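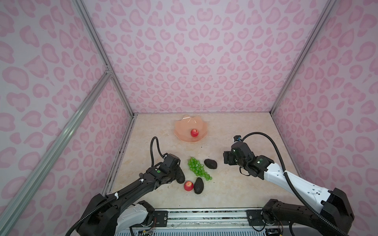 How do I get from Brerkthorpe to the islands?

Most guests take the morning ferry from Brerkthorpe harbor to Wastis. From Wastis, a smaller boat goes on to Koo. Both tickets are included in the tour price, and your guide gives them to you at the harbor.

Can I join the tour alone?

Yes. Single travelers share a cabin with another guest, or they can pay a supplement of 80 dollars for a private one. Please tell us your choice when you book.

What is included in the price?

The price covers the boats, the guide, breakfast every day and lunch on the sailing days. Dinner is not included, as many guests like to choose their own restaurant in the port.
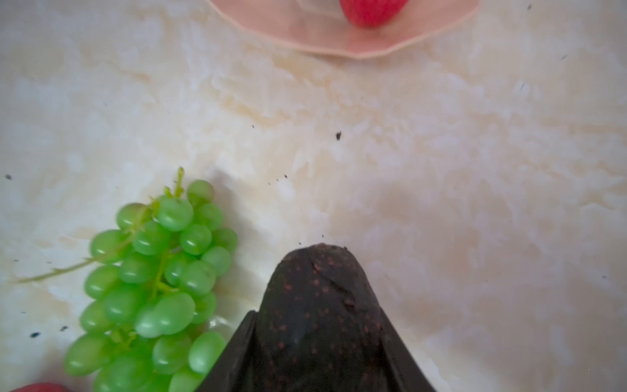 Pale green grapes.

How much luggage may I bring?

Each guest may bring 2 bags. Soft bags are preferred, the storage under the beds is narrow. Hard suitcases can stay at our office in Brerkthorpe until you return.

Is the walk to Lorkari difficult?

The path has 374 steps and there is little shade. We start early and we stop to rest at the chapel. Guests who do not wish to climb can wait at the café near the landing.

What happens if the sea is rough?

The captain decides in the morning. If the boat cannot leave, we stay one more night on the same island and the hotel is paid by us. In August the wind can be strong, so please keep one free day before your flight home.

Who do I contact with other questions?

Write to Piyumi Sultana at the booking office. She answers in English and usually on the same day.

Print this page
E-mail this page

Comments

Chak-lun Wan
14 Dec 2025
Thank you for the information. Is it possible to leave the tour at Koo and stay there longer?

Piyumi Sultana
Dear Chak-lun, it is possible. Please inform us before departure and we will change your return ticket.

marta_r
The steps were hard for my knees but I would do it again. Bring more water than you think!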